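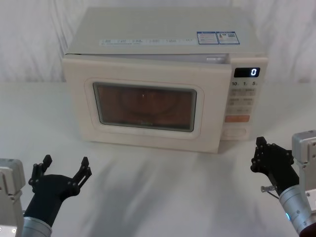
Shared Kitchen Equipment, Second Progress Report
Prepared for: Zimden Fund
Prepared by: Minska Association, Drirnbridge
Date: November 16, 2021

1. What this report covers

With this report we inform the Fund about the work done since our first report in May. The grant is for the practice kitchen in our house in Drirnbridge, where adults who have moved to the area learn to cook and live on their own. In the present period the main subject was the microwave oven and the lessons which are built on it. The other parts of the kitchen are described more shortly.

2. Money

The full grant is 3370. Until today we have spent 2606. The biggest part went to the electrical work and to the tables, and the smaller part to the microwave, dishes and printed lesson sheets. All invoices are kept in our office and copies were sent to you by mail. The remaining money is reserved for a second set of dishes and for the shelves, which are ordered from Nuttall but not yet delivered.

We want to mention one change from the plan. The line for curtains was joined with the line for tables, as you allowed us in your letter. The total stays the same.

3. The microwave and its place

The microwave stands on a white table with white fabric hanging behind it. We discussed for a long time if it should be put on a shelf at eye height. We decided for the table, so that a person who sits can also use it and so that hot plates do not have to be lifted down from above.

The model has a door on the left side and all buttons in one column on the right side. Under the display there are three short time marks, 10, 1 and 5, and below them the other buttons. Our participants learned quickly where the time marks are. The bigger difficulty is the text on the buttons, which is in Chinese. Some participants can read it and were very helpful to the others, but most cannot. For this reason we prepared a lesson sheet with a drawing of the panel and the meaning of each button in simple English. It was corrected two times after comments from the group. 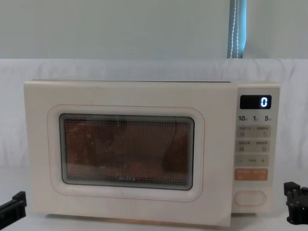

The practice microwave (Midea), display at 0.

4. Lessons

In this period we held nine lessons with the microwave. Each lesson has the same order: opening and closing the door, placing the dish on the turntable, choosing the time, waiting, and taking the dish out with a cloth. In the later lessons the participants warmed up soup and rice which they brought from home. Cleaning is always the last part, and we ask that the door is wiped also on the inner side.

Two lessons had to be moved because the electrician was still working in the room. They were held in the following week and all registered persons could come.

What we did not manage yet is the lesson about defrosting. It needs more time than one evening and we did not find a good way to plan it. We would like to try it on a weekend.

5. Open points

The shelves from Nuttall are late. We wrote to the company and received the answer that they will come before the end of the year. Until then the dishes are stored in boxes in the next room, and the group carries them in before each lesson.

Small paper labels for the buttons are also not made yet. We first want to test if they stay on the panel after cleaning.

6. Next steps

Until the final report we plan to finish the shelves, buy the second set of dishes, hold the defrosting lesson and print the lesson sheet in a larger size for the wall. We kindly ask the Fund to confirm that printing can be paid from the remaining money. The final report will be sent together with the complete list of costs.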